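Cillian Ó Conaill
Thread on what we changed in the Cindotance method since the spring, using opened desktop PCs as the test task.

1/ The task is working around the drive bays of a desktop tower lying on its side. There are cables in the way and the parts are close together, so a small error in position matters. Our first policy, Garkutska, learned from full demonstrations, start to finish. 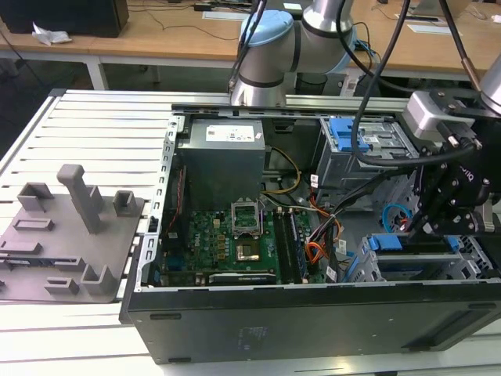
2/ It did fine on the long moves over the case and badly in the last few centimeters. We went through the logs and found the reason in the data. Most of every demonstration is travel. The part near the bay is short, so the policy got very few examples of it.

3/ In July we started splitting each demonstration into travel and contact, and sampling the two equally in training. Same model, same 75 demonstrations. The contact part also gets the wrist view at a higher resolution. The fixed view stays as it was.
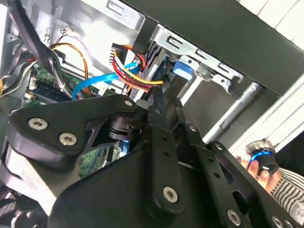

4/ Results on our bench: 36 trials per policy, start position shifted by hand before each one. Garkutska finished 14. The split version finished 25. Most of the remaining failures were the fingers catching a cable on the way in.

5/ Resolution alone, without the split sampling, got us to 17. The sampling is where most of the gain comes from. It adds some 10 minutes to a training run, all of it in data loading.

6/ Labeling the split point is still manual. Requena, our labeling tool, shows both views side by side and you mark one moment per demonstration. People disagree on where "contact" starts, and we don't have a good rule for it yet.
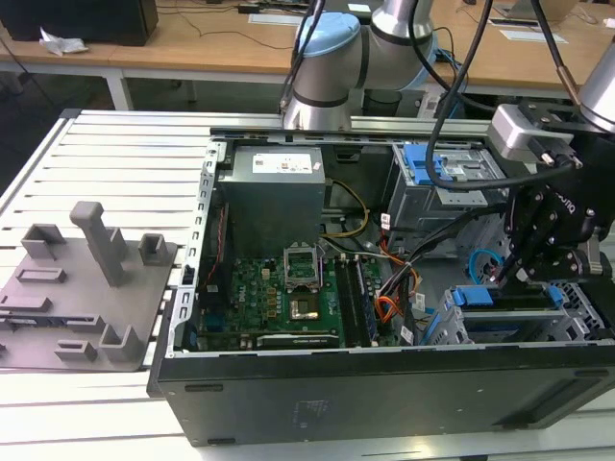
Fixed view, gripper over the lower drive bay.

7/ Next is a second case model with a different bay layout. We expect the numbers to drop. I'll post them here either way, along with the 4,000 labeled clips once the file names are cleaned up.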